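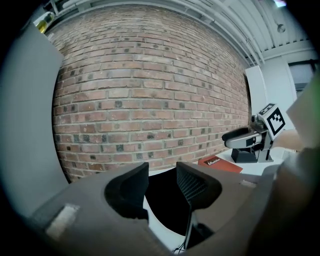 Brick and ductwork inside Taller, Sturkport

Lulton Seed Library: Frequently Asked Questions

Last updated 20/08/2024

What is a seed library?

You take seeds home, you grow them, you let a few of the plants go all the way to seed, and you bring some of that seed back for the next person. That's the whole idea, and we still get excited explaining it! Lulton started with one shoebox of beans and now has 2,827 packets in the catalog, most of them grown by people who live within biking distance.

Do I have to be a member?

You need a free borrower card. Fill out the form at the desk or print it from the Join page. We ask for your name, an email address and what kind of growing space you have (a balcony counts, and so does a bucket on a fire escape).

Does it cost anything?

No. There's a jar for coin envelopes and labels, and people are kind about it.

How many packets can I take?

Up to 7 per visit. Come back as often as you like during the season. If you're planting a school or church garden, write to Anežka Brabec through the contact form and she'll put together a bigger set for you.

What happens if my plants die?

Then they die, and we're sorry, and please come back. Slugs, hail, a vacation in the wrong week of July... we have all been there. There are no fines and your card stays good. If you remember what went wrong, scribble it on the return slip anyway. Those slips are some of the best reading in the building. Pirmin Kaufmann's notes on four years of losing cucumbers to the same groundhog could be a novel.

I've never saved seed before. What should I start with?

Beans, peas, lettuce or tomatoes. They mostly pollinate themselves, so what you plant is very nearly always what you get. Beans are the friendliest of the bunch: leave the pods on the plant until they're brown and rattle when you shake them, shell them, and let them dry indoors for another couple of weeks. Try the Arango pole bean if there's any left in the drawer. It's purple-streaked, climbs like mad and keeps producing until frost.

What should I leave until later?

Squash, corn, and anything in the cabbage family. Squash in particular will cross with your neighbor's squash, and the result can be a very handsome fruit that tastes like a wet cardboard box. Corn needs a big block of plants to stay healthy over the years. If you want to learn hand pollination, come to the April class, where we practice with tape and paintbrushes and everybody goes home with pollen up their sleeves.

How do I save tomato seed? It's all slimy.

It is! Squeeze the seeds and jelly into a jar, add a splash of water and leave it on a counter you don't mind being a bit smelly. After two or three days there will be a skin on top and the good seeds will have dropped to the bottom. Pour off the gunk, rinse in a strainer, spread the seeds on a plate. Don't use paper towel unless you enjoy picking it off one seed at a time. Coffee filters work fine.

Can I bring back seed from hybrid plants?

Please don't put it in the main drawers. Seed from a hybrid (look for F1 on the original packet) can grow into almost anything. We do keep a box marked Surprises for people who like that kind of thing, and it has a devoted following.

What about seed from the supermarket, or seed I collected on a trip?

Dried beans from the store often sprout well and you're welcome to experiment at home, but we can't catalog them without a variety name. Seed carried in from another country may be restricted, so check the import rules before you travel with it.

How should I label my returns?

Crop, variety, year, your first name or initials, and the nearest cross streets. If you noticed anything good, add it: sweet, early, did well in shade, the kids ate it. "Red tomato from Amparo" was a lovely gift, and we've been trying to figure out which one it was ever since. (Amparo Cusi says it was the big one.)

How dry is dry enough?

Bend test for flat seeds like squash: they should snap. Hammer test for beans: they should shatter. If a bean just dents, give it another week.

How long does seed keep?

Onion and parsnip, one year, maybe two. Beans and peas, three or four. Tomatoes can surprise you after eight. Keep everything cool, dark and dry. A jar with a tight lid at the back of the fridge is great, as long as the seed was truly dry going in.

Do you test what's in the drawers?

We sprout a sample from older packets every winter on damp cloth. Friederike Tiedemann runs the sprouting trays and writes the result in pencil on the packet. Anything low goes into the Sow Thickly drawer. Last winter 23 varieties turned out to be too tired to lend, so we're looking for growers to refresh them. The list is on the Wanted page.

Where are you?

At Taller in Sturkport. Come in by the side entrance on the lane and follow the painted radishes.

Can I donate envelopes, jars or garden books?

Envelopes yes, always, clean and any size. Small jars yes if they have their lids. Books, ask first. We're full.

Is there a newsletter?

Yes, Édgar Taipe sends it out at the start of each month to 600 readers. There's a what-to-sow list, a recipe, and far too much about garlic. Sign up on the Join page.

My question isn't here.

Send it along through the contact form! If it's about a sick plant, tell us what it is and when it went in.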